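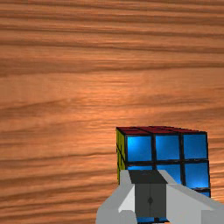

Omard has agreed to pay for a new roof on the public library in Plekurside and to rebuild two bus shelters on the road to its packaging plant. The agreement with the town runs for three years. The company's community relations manager answered our questions at the plant office on the day after the signing.

The library comes first. Its roof has leaked over the reading room for years, and part of the children's section was closed in July after a storm. "We were asked for money for buckets and tarps," the manager said. "We looked at the building and decided to pay for the roof."

Matlala, a local contractor, won the work in an open bid. It will strip the old covering, replace the damaged boards and put down 600 square meters of new metal sheeting. The library will stay open, except for the reading room, which closes while crews are working directly over it. The town will move 18 desks into the hall of the old post office until the room is ready.

The manager would not give the full cost. "The town has the figure and will publish it with its accounts," she said. "I don't want to announce it for them." She did say that Omard is paying the contractor directly as each stage is approved by the town's building inspector.

Some residents have asked why a private company is repairing a public building at all. The manager said she had heard this at both public meetings and thought it was a fair question. "We have 48 trucks a day going through this town. People put up with that. The town still owns the library and still decides what goes on in it."

Omard's name will not go on the building. A small plate had been suggested, but the company turned it down.

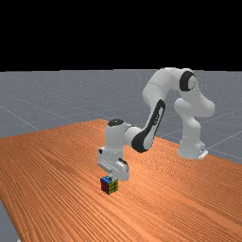 The agreement also has a section on the library's after-school program, which has been short of money since the county cut its grant. Omard will pay for two part-time instructors and for software the students can use on the library's computers. The program covers basic programming and some simulation work. There are 39 places, open to students from any school in town. "We need technicians, and I won't pretend we don't think about that," the manager said. "But there's no condition attached. They can go and work wherever they like."

The bus shelters will wait until spring. Both are on Murnovero Road, where employees and people from the nearby apartment blocks use the same stops. The town wants lighting in them — the company agreed, but the power connection still needs a permit. The manager expects to have it before the ground thaws.

The roof work begins on Tue 19 December if the weather holds. Matlala's crew will start on the north side, over the reading room.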